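Clubs > Vivberg Board Games Society > Minutes > February

VIVBERG BOARD GAMES SOCIETY
Minutes of the monthly meeting, February
Held in the upstairs room, Feltlow Library. Called to order at 7:10 p.m., the key having been found.

14 shares | 6 comments

1. Minutes of the last meeting

Approved with one correction. The phrase "a lively exchange about the heating" was felt to overstate the exchange and understate the heating.

2. Money

The account stands at $1373. The library has asked for $214 toward the new folding tables. Members noted that we do not use the new folding tables, preferring the old wooden ones, which do not fold and have never tried to. Agreed to pay, with a polite letter.

3. Report on the robot demonstration

The secretary reported on the visit to the open day at the Skjelbred workshop, where a robot arm was being shown at chess. Members who went had been promised "an afternoon of automated play." The word afternoon was accurate.

The arm does not choose moves in any way that would worry our second team. A program picks the piece and the square it should go to, and the arm is then left to do the carrying. Our hosts were frank that the carrying is the hard part. The secretary observed that our juniors have the opposite problem.

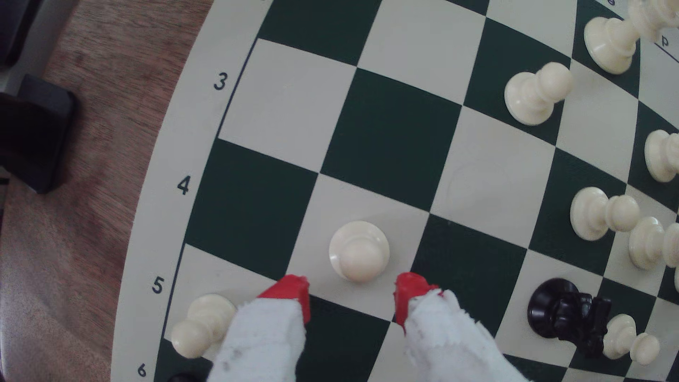 Discussion followed on whether knocking a piece over should count as touching it. The touch-move rule was read aloud from the club handbook. It says nothing about robots, although it has a good deal to say about sleeves. One member held that a piece lying down has been touched by somebody and must be moved. Another asked who would do the moving if several were lying down. The chair ruled that the matter did not arise, as the arm has not paid a subscription.

A member who used to work on packing lines said that pawns are a nasty thing to ask any machine to pick up, being small, smooth and round on top, with neighbors. He thought the hosts had been brave to use an ordinary set. It was put to him that he had said much the same about our own set in November, when he wanted a new one. He agreed that he had.

Questions put to the hosts on the day, with the answers as noted by the secretary:

Does it castle? They would rather we asked about something else.
Does it press the clock? No.
Does it mind being watched? It does not, but the person at the laptop does.
How does it know which square is meant? The move is marked on an overhead picture of the board, red for the piece and blue for the place it should end up. 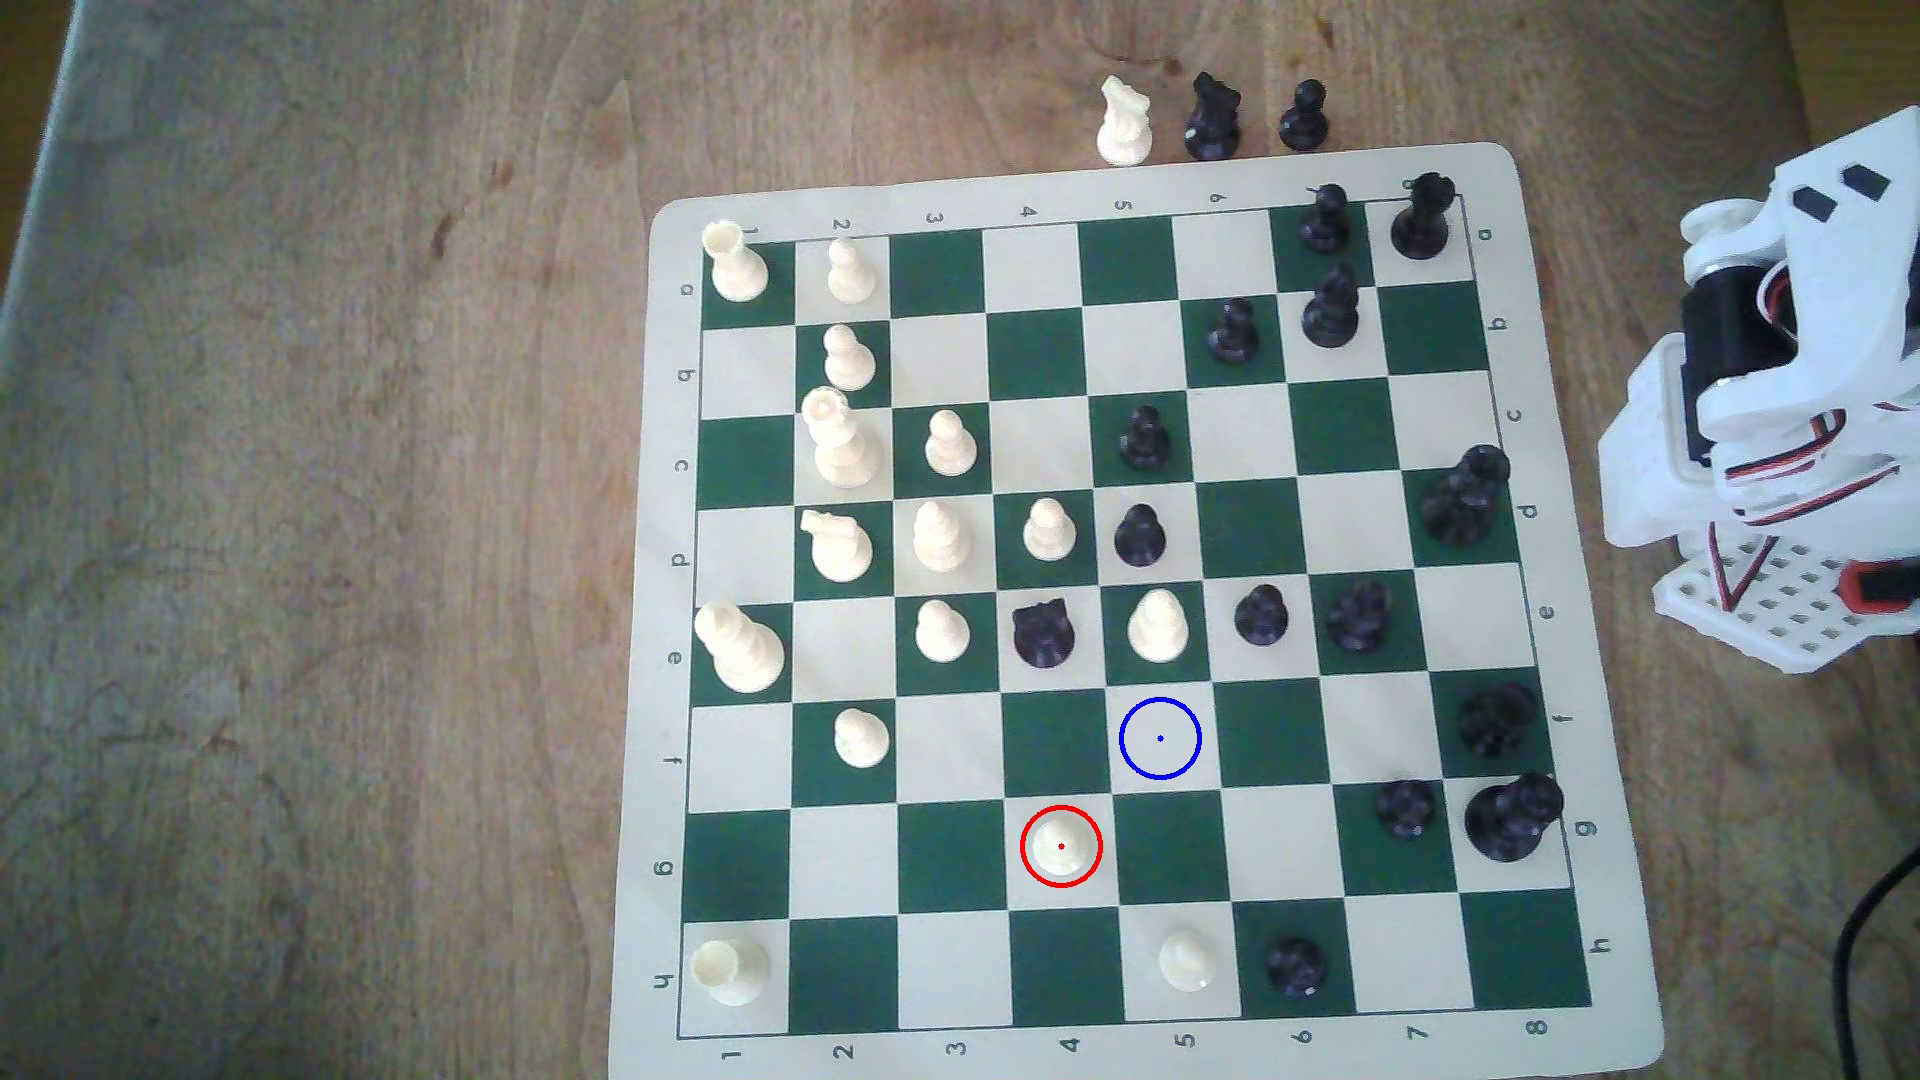
The last answer was well received. It was suggested that the same system might help in our Tuesday-standard games, so called because they are all played to the standard of people who have just had dinner. No seconder.

The letters-and-numbers question was then raised by the member who always raises it. On the demonstration board the numbers ran along the top and bottom and the letters down the sides, as they do if you view the thing from beside the players. He wished it minuted that he finds this unsettling. It is minuted.

Tea at the open day was thought good. The cookies were thought to be the same ones as last year, in the strict sense.

4. Return invitation

Proposed that the Skjelbred people be asked to bring the arm to our own open evening. Points raised: there is one outlet in the room that works; the library will want to know about insurance; somebody will have to play it. The motion was carried with 2 against. Those against asked that their objection be recorded as being to the insurance form and to nothing else.

Action: secretary to write to Skjelbred, and to find out which outlet it is.

5. Match against Branham

Lost. The captain's report was taken as read, at the captain's request. The return match is at Branham, where parking is difficult. Two cars are needed and one has been offered.

6. Any other business

The lost property box contains a glove, a thermos and a travel set missing a bishop. Owners are asked to come forward, particularly the owner of the thermos.

Meeting closed at 8:50 p.m. The tables were put away by those who had not already left.

Recent items
- Minutes of the January meeting
- Branham away: who is driving?
- Open evening: call for helpers
- Club handbook, page on sleeves (revised)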